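How I Get a Matte Tabletop Properly Clean (Streaks and All)

I put off writing this one for ages because wiping a table sounds like something you learn when you're four. But ever since I posted about redoing my workroom, the question I get more than any other is how I keep a plain pale gray top from looking grubby, so okay, let's talk about it!

Matte tops are lovely and they are also a pain. A glossy table hides a lazy wipe pretty well. On a matte one every greasy palm print dries into a dull patch, and if you go at it with the wrong stuff you end up with a shiny spot that never quite goes away. I have one of those on my old desk, courtesy of me and a scrubby sponge in March. Learn from my mistakes.

What you'll need

Two microfiber cloths (one wet, one dry)
A bowl of warm water
A few drops of plain dish soap
A soft brush, like a clean paintbrush
A flashlight, or your phone

Step 1: Clear everything off

Yes, everything. I used to lift the pencil jar, wipe, put it back, lift the lamp, wipe, put it back, and I was just pushing crumbs from one hiding spot to the next. Get a box or a tray and load it all up. If you've got cords you can't unplug, gather them to the back and deal with that strip last.

Step 2: Dry first

This is the step I skipped for years. If you go straight in with a wet cloth, the dust turns to a kind of paste and you smear it around (ask me how I know). Sweep the whole top with the soft brush, back to front, and catch the bits in your hand or a dustpan.

Step 3: Get down low and look

Turn off the overhead light, crouch until your eyes are almost level with the table, and shine the flashlight across it from one side. You'll be horrified. It's great.
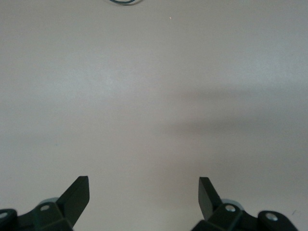 My friend Leonie Tuhiwai does this in daylight with the blinds half open and swears it works just as well, but I like the flashlight because I can move it. Go over one side, then walk around and do it again from the other. A smudge that's invisible from the left can be glaring from the right. And don't chase shadows! I once rubbed at a gray patch for a good while before I moved my head and it moved too.

Step 4: Wet wipe

Dip the cloth, then wring it out until it really won't drip. Work in straight lines, each one overlapping the last a little, and fold to a clean side when the cloth looks dingy. No circles. I know circles feel more thorough, but they leave swirls on a matte finish.

For a sticky spot, lay the damp cloth over it and go make coffee. It'll usually lift when you come back. If it doesn't, repeat. Please leave the scouring powder under the sink.

Step 5: Rinse and dry

Same thing again with plain water, then dry right away with the second cloth. Soap film is what makes a clean table look streaky, and people blame the table.

How often?

I do the brush most evenings and the full routine on Thursday, before I cut fabric. With the box already packed from step 1, I also end up throwing out half of what was on there, so give yourself a little extra time for that part.

Next up, the chair casters, and all the thread I've been pretending isn't wound around them.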